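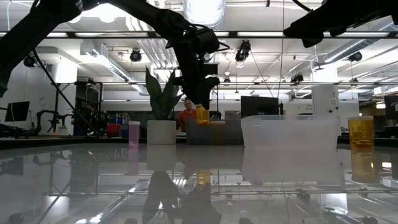
I've been promised a robot that does the dishes since I was in grade school, and this week I finally sat down to work out how close we are. I've been reading everything I can get my hands on, watching clips on my lunch break, boring my family at dinner. And the thing I keep coming back to is cups. Plain old cups! A yellow see-through one, held by the tip of a gripper over a shiny white table, with a houseplant and a big clear bin for company, is pretty much where the whole question sits for me. If a machine can clear that table every single time, with my cups and my bin and my snake plant in the way, I'll start saving up. If it can only do it on a good day, I'll keep my dish gloves.

I should say where I'm coming from. I spent six years on the packing floor at Urkard, which made kitchen storage, and we had an arm there that put lids on tubs. It was wonderful. It did 600 an hour and never once asked for a coffee. But the tubs came down the belt all facing the same way, and when one showed up on its side the arm would go through the whole motion anyway and press a lid onto thin air. Then one of us would walk over, flip the tub and hit the green button. I hit that button a lot.

A house is all tubs on their sides. Last night on my counter there were 7 cups, no two of them alike (I have kids, cups breed), plus a cereal bowl with a spoon glued into it. I cleared the lot while talking on the phone. I didn't look at half of them. My hand just knew that the thin one needed a lighter squeeze and the one with milk in it had to stay upright.

Clear plastic is its own headache, from what I've read. Depth cameras can have a hard time with anything see-through, and a glossy surface can throw in a second copy of everything, upside down. You and I don't even notice. I tried squinting at my own glass-top table this morning to see it the way a machine might, and okay, fine, that's a lot of cups that aren't there.

So, can they do chores yet? My scorecard, for what it's worth:

Vacuuming: yes, and has been for ages. Ours is a Jalard and it eats one sock a month.

Picking up a cup and putting it in a bin: yes, in the right room with the right people standing by. In my kitchen on a school night, I doubt it.

Loading the dishwasher: I've seen clips where it goes fine. I've also noticed how many of them are sped up.

Folding a fitted sheet: I can't do this either, so no points off.

A friend swears that the Veltomel helper thing is going to be in stores by September. I'll believe it when I see it in somebody's kitchen, next to a sink full of pans – and I want to see it on a Tuesday, too, after everybody's been fed.

I do want one, though! I want one so badly. I'd give up the good parking spot and three Christmases' worth of presents. Until then it's me and the gloves, and whoever left a bowl under the couch, I've found it and it's your turn.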